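WORK 340: Automation and the Changing Workplace
Unit 8 Handout: Sorting by Hand, Sorting by Arm

Reading for this unit: the Dunbar case file, parts one and two. Bring the file to the session. The written response is described in the last section of this handout.

Purpose of the unit

Earlier units dealt with automation in settings where the product never varies: bottling, stamping, and paint. In those settings a machine repeats one motion, and the main question for workers is how many of them are still needed. This unit takes up a different setting. In mixed-goods handling, the next item may be soft, round, shiny, or tangled, and until recently only people were thought able to do the work. Students should finish the unit able to describe how tasks are divided between people and machines in such a setting, and how that division alters pay grades, training, supervision, and the physical strain of the job.

The Dunbar site

Fulter is a returns and resale company. It receives household goods, toys, and craft supplies that customers have sent back to stores, inspects them, and packs them again for sale. Its Dunbar site employs 38 people on the sorting floor. Before the change, each sorter stood at a table, emptied a carton, judged the condition of every item, and placed it in one of 8 bins. A full shift meant 1,000 items or more for an experienced sorter.

The company's second site, Flillilside, does the same work and was left unchanged during the period covered by the case file. It is used throughout this unit for comparison. Students should note that Flillilside is the smaller site and handles fewer toys, so the comparison is imperfect.

In March, Fulter began using a set of robot arms at Dunbar under a project named Jetora. The arms pick items from a table and place them in bins or dishes. They do not open cartons or judge whether an item is fit for sale. Both of those tasks remain with the sorters.

How a task is divided

It is a common error to speak of a "job" being automated. A job is a bundle of tasks, and a machine usually takes over some tasks in the bundle while leaving others. At Dunbar, the sorter's job was broken down as follows in the project plan:

Opening and emptying cartons: kept by the sorter.
Inspection for damage, missing parts, and odor: kept by the sorter.
Lifting and placing items in bins: moved to the arms wherever possible.
Handling items the arms cannot hold: kept by the sorter.
Clearing jams and resetting the station: new task, assigned to the sorter.
Demonstrating how an item should be picked up: new task, assigned to trained operators.

The last two lines deserve attention. Neither task existed before the arms arrived. The first was added to the sorter's duties without a change in grade. The second became a separate position with a higher rate of pay, open to sorters who passed a short internal course. Part two of the case file records the disagreement that followed, as several sorters held that resetting a station required the same knowledge as operating one.

Skill that was not written down

Under the old system, Fulter's training manual gave one page to picking up items. The page told new sorters to lift with both hands and to avoid sharp edges. It said nothing about how to take hold of a slippery toy or how to move yarn without pulling the bundle apart. Sorters learned these things at the table from one another.

When demonstrations for the arms began, this knowledge had to be made explicit. Operators carried out the same pick again and again, and project staff asked them why they had approached an item from one side or closed the grip slowly. A block of demonstrations for one class of item was set at 200. Many operators reported that they had never before been asked to explain how they worked. Some welcomed the attention. Others asked whether they were being paid for a day's work or for the knowledge itself, and whether the company would owe them anything once the demonstrations were complete.

This is a central question of the unit. Students should consider how it resembles, and how it differs from, older disputes over time study, in which an observer recorded a worker's motions in order to set a rate.

The station at work

Practice items at the Dunbar stations are chosen to be unlike one another in shape and surface. A hard, glossy object reflects light and offers few flat places to hold. Yarn gives way under pressure and can lie close around the parts of a gripper. Students should look at the fingertip in particular: its crosshatched pad is a textured gripping surface, and the choice of surface is one of the points on which operators were asked for advice.

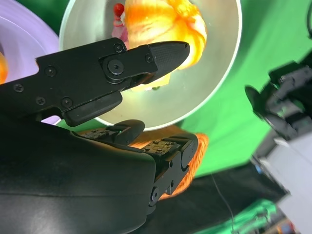
Effects on the people at the site

1. Physical strain. Reports of wrist and shoulder pain fell among sorters whose stations had arms. Reports of eye strain and tiredness rose among operators, who watch closely for long periods. The case file gives no figures for either group at Flillilside, and students should not assume that conditions there stayed the same.

2. Pace. A sorter working alone could slow down for a few minutes and make up the time later. A sorter paired with an arm is expected to keep the table supplied. Supervisors described this as steadier work. Sorters described it as having fewer pauses.

3. Conversation. The old tables faced each other. The new stations face outward. New employees now learn from a screen and from a scheduled trainer, and they have less chance to watch an experienced sorter. This effect was not anticipated in the project plan.

4. Grades and pay. The operator position created a step upward that had not existed before. It also divided a group that had been paid alike. Employees on the evening shift, when the course was not offered, were slower to move into the new position.

5. Responsibility for errors. When an item is damaged during placement, the site must decide whether the fault lies with the sorter who set it out, the operator who gave the demonstrations, or the system. Until a rule was written, supervisors charged such items to the sorter's record by default.

Terms to know

Task bundle: the full set of separate tasks that make up one job.
Residual task: a task left to people after others have been automated.
Tacit skill: skill that a worker uses without having set it down in words.
Demonstration: a pick carried out by a trained operator and recorded for use in preparing the system.

Written response

Choose one of the five effects listed in this handout. Explain which change in the task bundle produced it, and propose one measure that Fulter could adopt at Dunbar before extending Jetora to Flillilside. Support the proposal with evidence from both parts of the case file. Responses should be no longer than two pages and are due at the start of the next session.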